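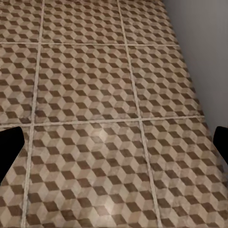
November, 7:40 a.m.

Logger comparison, continued. Farah brought the second batch of Clondale loggers back from Istier last night and I put them in the salt boxes before going home, so they've had 14 hours to settle. The instructions say two is plenty. I don't believe the instructions.

Setup same as before. Table salt made into a wet slush in a shallow dish, logger on a wire shelf over it, lid taped down, whole thing inside a foam cooler so the furnace cycling doesn't get to it. 222 g of salt per dish this time, because that was what was left in the bag split evenly and I couldn't face the store. The amount shouldn't matter as long as there's still solid salt showing in the slush. Over wet salt at room temperature the air should sit at 75 percent or very close to it. That's the whole trick and it's cheap.

Readings at 7:40:
A – 75.1
B – 74.8
C – 78.9
D – 75.3

C is the one that started all of this. It's the one that hung in the stairwell at Istier and gave Maksym his "damp problem." Nearly four points high at 75. If it's wrong by the same amount all the way down, then most of his problem is the logger. If it isn't, I have no idea yet. One point on the scale is one point on the scale and I'm not drawing a line through it.

9:15. Behrouz came by and argued that C could be right and the other three low. Fair thing to ask, but then the salt has to be wrong too, and in the same direction. I opened the boxes, swapped C and A, taped them up again. If the high reading moves with the logger we can stop talking about it.

11:50. It moved with the logger. C reads 78.7 in A's box. A reads 75.0 in C's box. Behrouz has gone quiet on the subject.

Now the bigger gripe. The Surnar people sent over their write-up on the wall treatment, and the claim is a 27 percent drop in indoor humidity after one coat. I've read it twice. Things I can't find in it:

What the weather did. Their "before" readings are from late summer and their "after" readings are from once the heat was on. Turn the heat on in any house around here and the humidity drops, coat or no coat.

An untreated room. Any untreated room would do. A closet would do.

Whether anybody checked the loggers. They used the same Clondale model we have. One in four of ours is off by more than the change I'd expect from a coat of anything.

Percent of what. A drop of 27 points and a drop by 27 percent of the starting number are very different things, and the text goes back and forth.

Oksana thinks I'm being hard on them and that the stuff may well do something. Maybe. A thick enough coat of anything will take up a bit of water for a while. My question is what it's doing a year later when it's full.
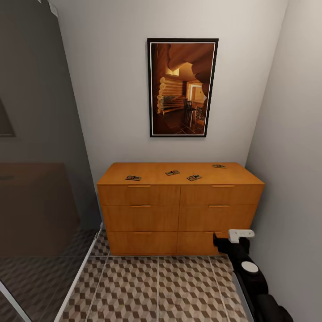

Back room, dresser along the end wall, traps on top.

1:30 p.m. Phone call with Anjana about running it properly. She wants two rooms with the same exposure, one treated and one not, loggers swapped between rooms halfway through. I agree with all of it except the price, which she put at about 400 dollars with the extra loggers. We could do it with the ones we have if C is retired. I said I'd think about it. She also said Hordiienko tried the same product and liked it, but when I asked what he measured, she said he hadn't. He liked how the wall felt.

3:00. Started the low box: magnesium chloride, should hold at 33 percent. All four loggers in together, which is crowded, but I want them in the same air. Lid leaked at one corner and had to be retaped, so ignore anything before 3:20 in the download.

Logger C now has red tape on it. Please do not take it to a site. Farah, this means the stairwell numbers from last month should come out of the summary table until I know what the low box says. Don't subtract four and carry on.

To do
– read low box tomorrow morning, before the heat kicks in
– ask Surnar for the raw readings, with dates
– more salt
– find out who has the good tape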